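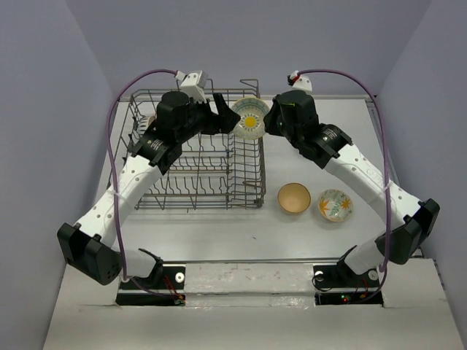
Piret Toom says the ward map on the town website is the old one, so please don't go by that when you're working out who to vote for.

That was the reply I got when I asked on the neighborhood page, and it has left me more confused than I was before, so I'm bringing the whole thing over to you good people. We moved to Gillville in December, from the other side of the county, and I've voted in every local election since I was old enough to do it. Now there's a special election coming for the vacant council seat and I can't work out whether I get a ballot. Our house is on Strazds Road, on the even side, a little past the feed store. The map on the website puts us in Ward 3. The water bill says Ward 5. My neighbor, who has lived on this road forever, told my husband she has always voted in 3 but that "they moved the line" after the Clumia subdivision went in.

I changed my driver's license right after the move and checked the box for voter registration, but no card has come in the mail. Do I need to do something else? Is there a cutoff I've missed? And if it does turn out I'm in the other ward, is there any way to have a say in this at all? The road repair bond is going to come up the minute the seat is filled, and our road is one of the ones they keep talking about. Thank you in advance, and sorry for the length!
Posted by newonstrazds, 10 Jan 2020

Nisha Kanaujia
Welcome to town! You've landed in the middle of a muddle that catches a lot of people, so please don't feel silly for asking.

The line did move. Council adopted new ward boundaries the summer before last, and everything on the even side of Strazds Road from the feed store out to the creek went from Ward 3 into Ward 5. The odd side stayed put, so you and the folks across from you may well be voting for different people. The utility office updated its records when the new boundaries came in and the website still hasn't caught up – I have written to them twice and gotten a very nice note back both times. The vacant seat is the Ward 3 seat, so if you're where I think you are, you wouldn't get a ballot this time around.

I would still call the town clerk and give them your house number, though. The clerk has the street list, and the street list is what the poll workers go by, whatever the map or your water bill says. Ask them in the same call whether your registration came through from the license office. Mine got stuck for weeks when we moved across town, and all it took to fix was one form and a copy of a bill with my name and address on it. You want that sorted out well before the regular election in any case, and it's much nicer to do it when there isn't a line at the counter.

As for having a say, you certainly can. The bond needs a public hearing before council can vote on it, and anybody who lives in town may speak, whichever ward they're in. You sign the sheet by the door before the meeting starts. Last time the roads came up I stayed until nearly ten at night, and the people who had brought a written copy of their remarks to hand in were the ones who got a call back afterward. Your own council member will be voting on the bond too, and she reads her email. I'd write to her now, before the agenda comes out, and mention your stretch of the road by name.

raditau_rd
its ward 5. i'm on Raditau Road right behind you and we got switched too. only 28 people voted at our place last time so nobody is going to be fussy with you

Piret Toom
Just to add to what Nisha said, since it was my comment that started this. There is a paper copy of the new map on the wall outside the clerk's office, next to the dog license forms, and you can look at it any time the building is open. It's large enough to find your own lot on.

I'd be a little careful with the post above mine. Parts of Raditau Road were switched and parts weren't, and it goes by house number. Call the clerk.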